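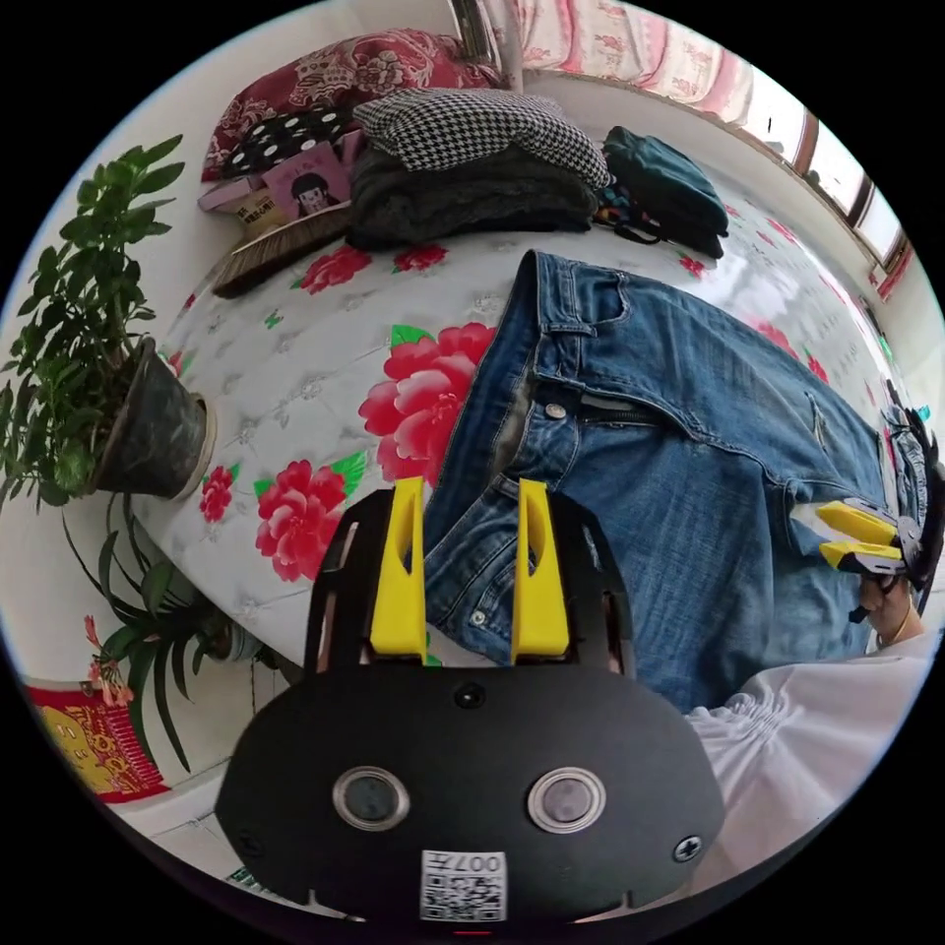 *Attachment 1 – jeans on the bed, folded pile behind*

**Ticket 103 – Folded jeans do not fit the wardrobe shelf**
Opened by: Mayu Imai
Assigned to: Jolene Donnelly
Status: waiting for reply

**Mayu, 9:40**
Hello, I have a problem with the Valel shelf insert in the bedroom wardrobe. I fold the jeans following the card that came in the box, but the packet comes out too wide and the door does not close. Sweaters are fine. The difference is almost 4 cm. I fold on the bed, on top of the quilted bedspread with the red peonies. I have tried the card two times with the same result.

**Jolene, 11:15**
Thank you, Mayu. Please check these points:

1. Is the zipper closed and the button done before the first fold?
2. Do you put one leg over the other, or fold both legs up together?
3. How wide is the shelf, measured inside?

**Mayu, 13:05**
1. Button was open. I closed it now, and the waist lies flatter.
2. Both legs up together. The card has no drawing for this step, only the text.
3. 48 cm, but the hinge takes a part of it.

**Jolene, 13:30**
Then I think the step 2 is the cause. Lay one leg exactly over the other, pull the waistband straight, and fold from the hem in three parts. A quilted cover is soft, so smooth the denim with your hand before each fold.

**Mayu, 16:20**
Better. The blue pair goes in and the door closes. The black pair is still too thick at the pockets – should I put it on the lower shelf? Also please ask Cillian Geraghty if there is a newer card, mine says version 11.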